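The horses that go back to school

At half past five in January the only light at Reltville comes from the feed room, where Soon-im Myung is measuring out breakfast for 12 horses. All of them used to race. Most have new homes waiting, and a few are still a long way from being ready for one.

Myung took over the yard, a short drive from Evodbridge, after years of riding out for flat trainers. She had seen plenty of horses leave racing sound but with no idea what to do next.

"They know how to gallop and they know how to travel," she says. "They don't know how to stand at a gate while you fiddle with the latch."

New arrivals are turned out for several weeks before anyone sits on them. Shoes come off if the feet allow it, hard feed is cut back and hay is always there. After that the work is slow - long-reining in the lanes, then walking under saddle, then poles.

Ban, a bay gelding who ran 41 times and won five, came in last autumn. He was polite in the stable and very strong in the open. Ye-rin Bang, who rides most of the newcomers, spent her first month with him hardly leaving walk.

"He thought every patch of grass was a gallop," she says. "Now he'll hack on a loose rein, unless there's a pheasant."

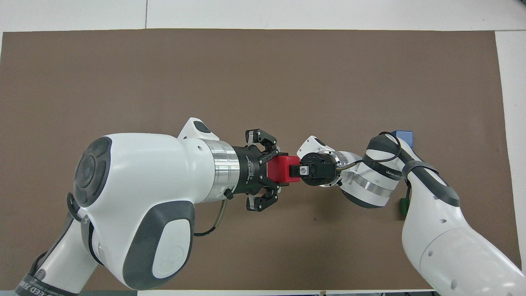
Two robot arms meet over a small red block.

Not every horse suits a riding home. Visero, a mare with an old tendon injury, will go as a companion, and Myung would sooner say so at the start than have her sent back. Buyers are asked to visit at least twice and to ride in company as well as alone.

The yard has rehomed 34 horses so far. Ban is due to leave in spring, to a family with two cobs and a small hill.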